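About Clisasholm

Hi, and welcome! I run Clisasholm, a small mending school in Hormont where I teach people to darn, patch, hem and generally rescue the clothes they already own. 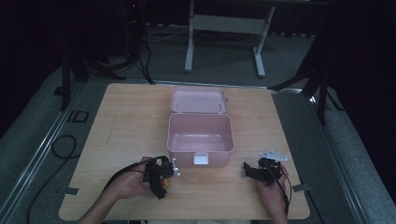

Do I have to be able to sew already, came the message through the contact form, and will everyone else in the room be better than me? I get some version of that so often that it's going right at the top of the page. No, you don't. And no, they won't. Most people who come to the beginner class have sewn on a button once, years ago, and it fell off. If you can get thread through a needle we're ahead of schedule, and if you can't, I have a drawer full of needle threaders and a lot of patience.

How it started

I didn't set out to run a school. I worked in the alterations department of a big store for years, mostly hems, sometimes zippers, a whole lot of prom dresses in spring. What I liked best were the odd jobs that didn't fit on the price list. A man's fishing sweater with the elbow gone. A baby blanket that had been chewed by the dog and was now needed by a second baby. The store didn't want those jobs (they take forever and you can't charge what they're worth) so I started taking them home, and then I started telling people how to do it themselves, and then people started asking if they could come over and watch.

My kitchen seats 4 if one of them doesn't mind the radiator. We did that for two winters. I'd clear away the breakfast things, put a lamp at each end, and we'd darn socks until somebody's ride showed up. I still think of those as the best classes I ever taught, probably because I had no plan at all and the coffee was right there.

The name is from a house. My grandmother grew up in a place her family called Clisasholm, and she had it embroidered on a tea towel that I've mended so many times there's more of my thread in it than hers. When I had to write something on the business license form, that's what I wrote. People ask me how to say it. I say KLISS-us-home, my cousins say it another way, and we've agreed not to discuss it at Thanksgiving.

Where we are now

We're upstairs at 484 Insaurralde Street, over the shoe repair place. The door is the green one to the left of their window, and it sticks in damp weather, so give it a shove. There are stairs, I'm sorry to say, 2 flights of them, and no elevator. If stairs are a problem, please write to me. I teach a daytime class on the ground floor of the Hormont library every March, and I can often set up a one-on-one there at other times of year too.

Parking on the street is free after six. Before six, use the lot behind the bakery and bring coins, the card reader has been out of order since summer.

What we teach

The Beginner class is where nearly everyone starts. It runs for four evenings and we do running stitch, backstitch, a proper button (with a shank, so it stays put), a hem you can't see from the front, and one patch. By the last evening I ask you to bring something of your own that needs help. I love that evening! You find out so much about people from what they can't bear to throw out.

Darning is its own class, because wool has its own rules and I get carried away. We start with a plain woven darn on a sock heel and then move to Swiss darning, where you follow the path of the knitting with a needle and the repair pretty much vanishes. Or you do it in orange, and it doesn't. Both are fine by me. I lean toward visible mending on work clothes and kids' knees and toward the sneaky kind on anything you'd wear to a wedding.

Denim is the loud one. We use the machines for part of it, and there's a lot of talk about inner thighs, which is where jeans go on everybody, so please don't be shy. I'd ask you to wash them first.

Then there's the Open Table, which isn't a class at all. You bring your mending, I'm around if you get stuck, and otherwise we just sit and stitch. Some people come to that and never take a course. One pair of regulars has been working on the same quilt top for so long that I've stopped asking when it'll be done.

I don't teach dressmaking. I get asked a lot, and I could probably fake my way through an A-line skirt, but there are people in town who are truly good at it and I'd rather send you to them. I also don't take in mending any more, except zippers on winter coats, and only in fall. Sorry! There aren't enough evenings.

What it costs and what's included

The current prices are on the Classes page, and I try to keep them where a person could come without having to think too hard about it. Thread, needles, patches and the loan of scissors are included. You don't need to buy anything before you come. Please don't go out and buy a kit, in fact – most of the ones I've seen come with thread that snaps if you look at it, and you'll think it's your fault.

If the price is what's stopping you, there's a line on the sign-up form that says "pay what works." Fill it in with whatever number works. I don't ask questions about it and I don't keep a list.

Our thread comes from Medilero, a small mill shop that sells off the ends of cones by weight. I've been buying from them since the kitchen days. The colors are whatever they are that month, so if you want to match a very particular teal, bring your sweater along and we'll hold it up to the window together. We've had good luck so far with browns and grays. Purples are a disaster.

A few opinions

Since it's my page, I get to have some.

Good scissors matter more than a good machine. I've taught on a borrowed machine older than I am and it was fine. I've also tried to teach with blunt scissors and everyone went home cross.

You don't have to learn to use a thimble. I was told as a kid that I'd never be a proper sewer without one, and I've gone through life with a little callus on my middle finger instead. Some people adore them. There's a dish by the door, try a few on.

Moths are not a moral failing. I've had people whisper to me about their moths like they were confessing to something. Everybody who owns wool has moths sooner or later. Put the sweater in a bag in the freezer, vacuum the closet, and then come see me about the holes.

Wash before you mend, and pull off the pills before you darn. I know you want to get to the good part.

And it's okay to give up on something. I had a cardigan I'd patched at both elbows, both cuffs and under one arm, and last year I finally cut it up. It's now the patches on other people's cardigans, so in a way it's all over town.

The wall

When you come up you'll see a wall of little index cards by the coat hooks. If you finish something here, you can write a card about it: what it was, where it came from, what went wrong with it. We passed 100 cards this past spring. My favorite just says "Dad's. Barbed wire." I'd like to put them all on the website one day, but my handwriting is bad and some of yours is worse, so somebody would have to sit down and type them.

Practical bits

Classes are small and they do fill up, the darning one especially once it gets cold. If it says full, put yourself on the waiting list anyway. People's plans change, and I go down the list in order.

Kids are welcome from age ten or so with a grown-up next to them. Younger ones can come to the Open Table if they're happy with a bit of felt and a blunt needle. We've got a low bench by the bookcase that seems to suit them.

If you need to cancel, just tell me the day before and I'll move you to another date. If you forget (it happens, I've forgotten a dentist appointment this very month) tell me after and we'll sort something out.

The light is good in the daytime and pretty good in the evening. If you wear reading glasses, bring them, even if you think you won't need them. Black thread on black fabric is hard on everyone.

There's tea, and coffee if I've remembered to buy it. Cookies on the last night of a course. I do the baking, so tell me about allergies when you sign up, there's a box for it on the form.

Getting in touch

The contact form is the best way. I check it in the mornings with my coffee and usually write back the same day, except during a denim week. I'm bad with voicemail, so please don't leave anything urgent there. If you're sending a question about a particular hole or tear, tell me what the fabric is and whether it's knitted or woven. If you don't know, say if it stretches.

We're closed over the holidays and the new schedule will be on the Classes page as soon as I've talked to the library about their room.

Page last updated 24/12/2025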